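March 27, 2022

Indigo vat, second week. Fructose and lime, in the tall bin with the lid. Left it alone all yesterday and it had settled well by this morning. Surface coppery, a bit of purple scum at one side, liquid underneath a clear yellow-brown. The smell is milder than on the first day.

Temperature was low first thing. Stood the bin in the sink with hot water round it until it came up to 35, which took most of the morning. I'd like it higher but the sink won't hold enough. We need a proper heater for this.

Cloth for the day was the Ovura cotton, the plain weave from the Seixas order. Weighed dry at 1,517 g for the whole lot. Scoured with soda ash on the hob, then rinsed until the water ran clear. The scour water came off the colour of weak tea, so the mill finish is heavier than on the last roll. Should have done it twice and will for the next lot. 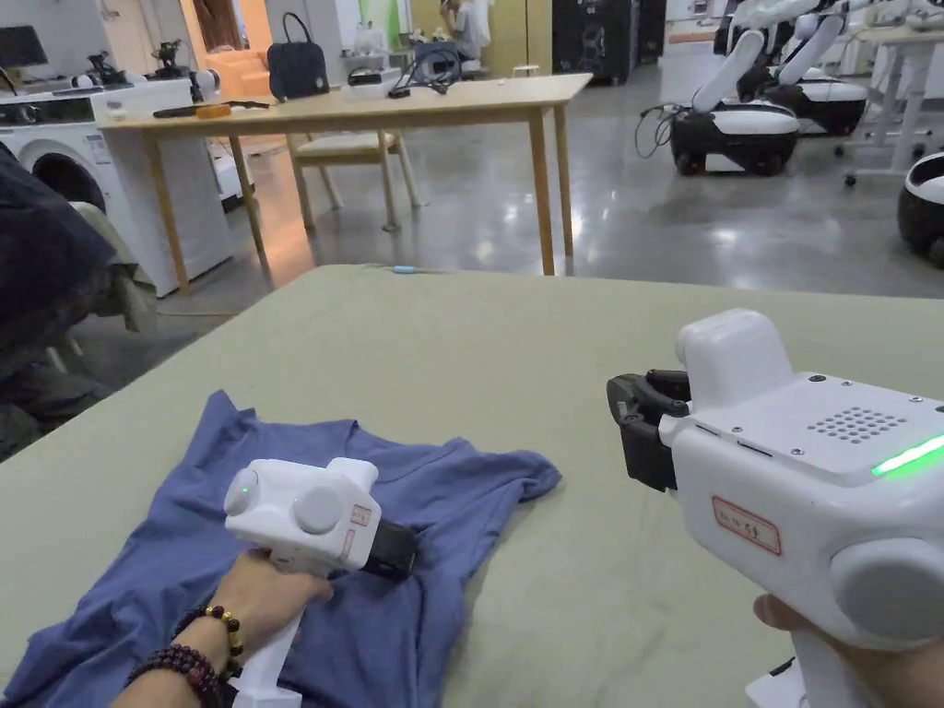 The shade Seixas want is still not written down anywhere. Their email says "a soft blue, not navy", and the swatch they sent has a pencil mark across it and no name. On my reading they are after a muted periwinkle, close to the crumpled T-shirt on the pale green mat, and two short dips ought to be near it once rinsed. Three dips went too dark on the first test strip. One dip dried greyish and patchy.

Dip times for the strips, all cut from the same end of the cloth:

- Strip A: one dip, two minutes. Pale, uneven at the fold.
- Strip B: two dips, two minutes each, ten minutes in the air between. Best of the lot.
- Strip C: three dips, same timing. Too dark, slight bronze on the surface.
- Strip D: one long dip, six minutes. Darker than A but the edges are streaky.

Strip D went in slightly too fast and I think it carried air down with it. Lower the next one in by the corners, slowly, and squeeze it under the surface before lifting out.

After the strips the vat looked tired. Greener, and the scum slow to come back. Added 70 g of fructose dissolved in 570 ml of hot water, stirred round once in one direction, lid on. pH paper read a shade under where it had been at the start, so a spoonful of lime went in as well.

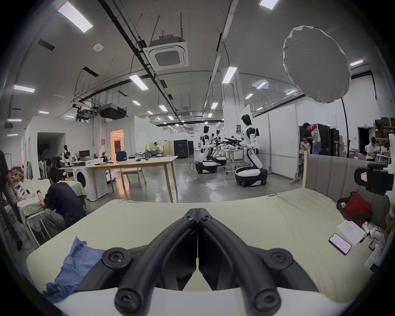
Nokuthula Khumalo reckons the lime should go in first and the sugar an hour later, and that the streaks on D have more to do with poor scouring than with air. She would scour again and repeat D before changing anything about the dipping. Fair enough - it only costs a strip of cloth. Will do both and keep them side by side.

The Fesero indigo is nearly finished. The tin from Gridmont is cheaper but the powder is coarser and needs longer with the pebbles to make a smooth paste. If we switch, make a small jar vat first.

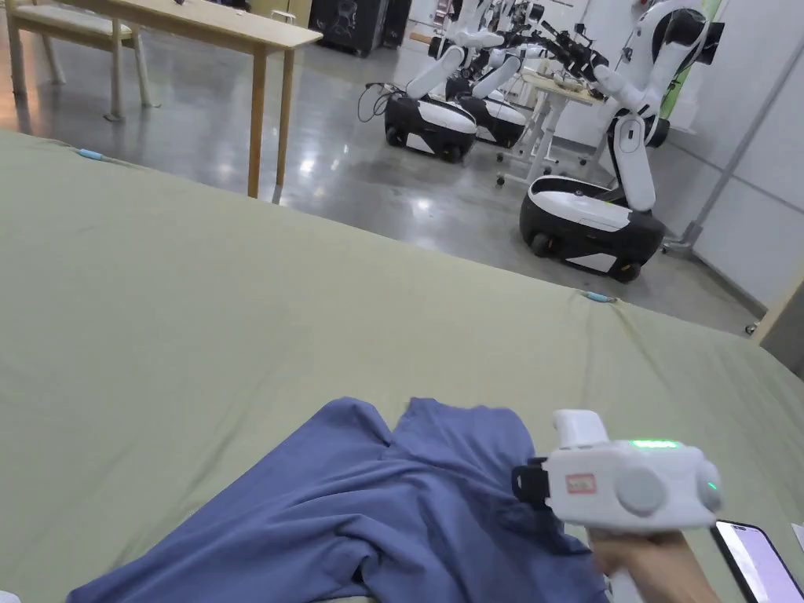

Do the strips need a vinegar rinse before washing? A short one, with a splash in a bucket of cold water, then plain water, then a mild soap wash once they have aired overnight.

Rub test on B with a damp white rag: faint blue. Same on C: a lot of blue. Repeat both after the soap wash.

Still to do:

- scour the rest of the Ovura, twice
- repeat D, slower
- ask Seixas for a clean swatch and whether May is a firm date
- new pH papers
- label the strips in laundry pen, the pencil has gone from A already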